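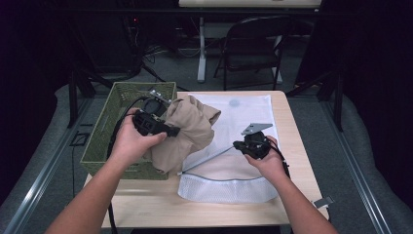 Do You Need a Laundry Basket and Mesh Bags? A Grudging Review

May 14, 2019

I have never believed in laundry accessories. A machine, some detergent and a floor to drop things on got me through most of my adult life, so when the Fliltden woven basket and its matching wash bags were pushed at me from every side of the internet this winter, I rolled my eyes. Then in January I lost the underwire of a good bra inside the drum, paid for the repair, and ordered the set the same evening. Consider that the state of mind I was in.

The basket

Mine is the olive green. It also comes in a gray I didn't care for and a pink I cared for even less. The weave is plastic, and the product page goes on at some length about how natural it looks. It does not look natural. It looks like a green plastic basket, and I would have been happier if they had just said so, because as a green plastic basket it's pretty decent.

The inside is smooth enough. I ran an old pair of tights around the walls on purpose, expecting a snag, and got one, up near the rim where two strips meet. I trimmed the spot with nail scissors and haven't had another. Should you have to take nail scissors to a new basket? I say no. The seller's reply was that "minor finishing variation is normal," and I have learned to read that sentence as "we know."

Size is my main complaint. This is a table basket. It will take a day's worth of shirts and a kitchen towel or two, and after that things start climbing over the rim. Anyone with kids, or sheets, should keep walking. I use it for sorting and for carrying the small stuff, and the big stuff still goes downstairs in a trash bag like it always did.

It wipes clean with a damp cloth. The color has held up by a window that gets sun most of the afternoon, though four months isn't much of a test and I'm not going to pretend it is.

The mesh bag

I expected to hate this part. The bag is white, with one section in a smooth, see-through fabric and the other in a coarser mesh, and a gray zipper running across between the two. The listing says the fine fabric is for delicates and the coarse mesh "promotes flow." I can't tell you whether anything flows. I can tell you that clothes come out of it clean if you leave it half empty and come out suspiciously close to how they went in if you stuff it.

The zipper is the good bit. I've had two cheaper bags, one of them a Climik, and on both the slider worked its way open during the spin and I found socks wrapped around the agitator. This one has stayed shut every time. It's stiff to start, and you need to hold the fabric flat with one hand while you pull with the other, or it bunches up.

Now for what I don't like. The smooth fabric shows everything. White was a silly choice for something that lives with dirty laundry, and it picked up a gray cast after one load with dark jeans (my fault, sure, but who buys a wash bag planning to be careful?). It also holds water in the corners, so shake it out before you hang it or it drips on the floor.

Does it protect clothes? I think so, a little. A beige cotton top that used to come out of every wash twisted like a rope now comes out merely wrinkled. I did not run a controlled trial and I'm wary of anyone who says they did.

The competition

The Jamgate basket is the one people keep telling me to buy. It's taller, folds flat, and has cloth sides. I borrowed one for a week. It holds more and falls over more, and the cloth took on a smell I couldn't shift. If you have space for only one basket in the house, get that one anyway, for the capacity. If you already have something big and want a small one for the top of a table, the Fliltden is easier to live with.

The claims

The box says the bag is good for 300 washes. At my rate I'll be able to report back when I'm retired. It also says "hotel quality," a phrase with no meaning that I can find.

Worth it?

The bag, yes, and I'd buy a second one tomorrow if they sold it in a dark color. The basket, only on sale. Bought together they cost more than I think a bit of woven plastic and a zipper should, and the discount for buying the pair was small enough that I had to check it was there. Buy the bag by itself first. You can always keep using the floor.

Basket: 3 out of 5
Bag: 4 out of 5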